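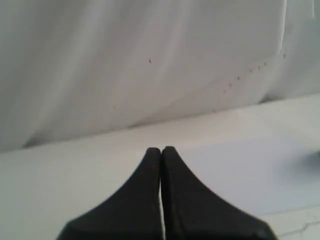

In Defense of the Plain White Table

August 2021
By the Jendow house blog

Filed under: Home Opinions, Work Spaces

I own one good wood table, and I am nervous around it. It came from a shop called McIver, it cost me $596 on sale, and for the first year I followed people around it with coasters like a museum guard. My daughter once did a whole jigsaw puzzle on the carpet with that table three feet away. I asked her why and she said the table made her feel watched.

So when we cleared out the back room last December, I wanted something else in there. I wanted a flat white top. No grain, no bevel, no carved edge that collects crumbs – just a big pale surface to put stuff on. My sister thought it would look like a dentist's office. She may have had a point, but I've been working at it for months now and I'm ready to argue.

First of all, you can find things on it! I drop a lot of small parts (I fix clocks, badly, for fun) and a tiny brass screw on walnut is gone forever. On white it sits there waiting for you. Same goes for pins, seed beads, pills, and the backs of earrings. I used to spend half of every evening sweeping my palm over the wood with my eyes shut, and I don't miss it one bit.

Then there's the light. People spend a fortune on lamps and never think about what the lamp is shining on. A dark top drinks it all up. A white one throws it back at your hands, and even on a gray afternoon I can thread a needle over there without getting up to flip a switch.

Now, the complaints. Yes, it shows everything. Coffee rings, pencil smears, that one blue marker. I've come around to thinking this is good for me, as I'm a person who will ignore a mess for as long as the mess lets me. A wet cloth and 30 seconds and it's clean. The wood table could be filthy right now and I'd have no idea.

And yes, white looks cold. My fix was fabric. Throw some cloth over whatever stands behind the table, a rail or an ugly shelf or the back of a chair, and the whole corner softens up. I used an old bedspread from the Cikudeck flea market and I like it better than any of the curtains in this house.

What I won't do is pay a lot for one. There's a Mamel desk in the catalog on my counter as I type this, very handsome, very white, $1,153. For a flat thing! Mine was 60 bucks secondhand and one leg is a little short, so there's a folded piece of cardboard under it. The clocks don't seem to mind, and I've stopped noticing the wobble unless I'm writing by hand.

The McIver table is still in the dining room, by the way. We eat at it on birthdays, with coasters.

© Jendow. All rights reserved. | Contact | Back to top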